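Skendale Shared Kitchen - Progress Report, November
Reading time: 2 min

Prepared by Ileana Barbu for the Birari small grants program

The grant covered fitting out the second-floor kitchen so residents can cook simple meals close to their rooms. Work on the counters and wall sockets is finished. The kitchen opened for daily use at the start of the month, from 7 a.m. to 9 p.m.

Spending to date is $1,724. Of that, $1,005 went to the countertop and its fitting, which Keith Henare oversaw. The rest paid for electrical work, small appliances and tableware. The Oprea invoice for shelf brackets has not come in yet and is not included.

We held 2 cooking sessions, both led by Costel Moldovan. The first dealt with using the toaster oven safely and cleaning up afterward. The second was on one-bowl lunches. Five residents came to each. They asked for more recipes that don't need a stovetop, and Costel is putting together a short printed set.

Storage is still the weak point. Plates and bowls share one cabinet with dry goods, and people leave things out on the counter when it fills up. Ovidiu Mocanu has measured the wall by the door for open shelves and will put them up when the brackets arrive.
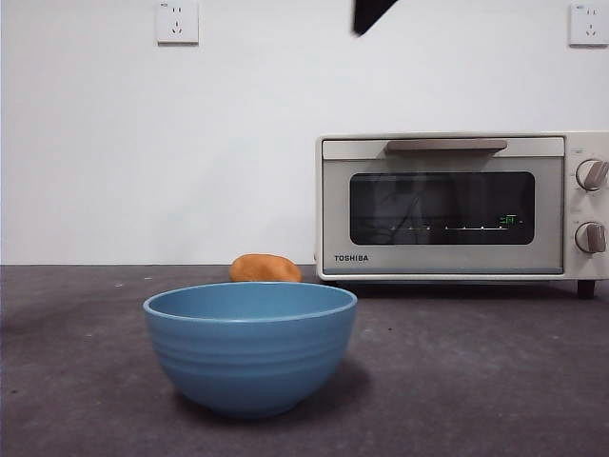 The toaster oven stays against the wall, where the socket is. We looked at moving it next to the sink but decided against it - the cord would have crossed the prep area. Residents have been asked to keep the space in front of the door clear while it is on.

Next period: shelves, labels for the cabinet, and a third session on baking vegetables. We are not asking for any change to the budget.

Contact: Ileana Barbu, Skendale office | © Skendale | Back to top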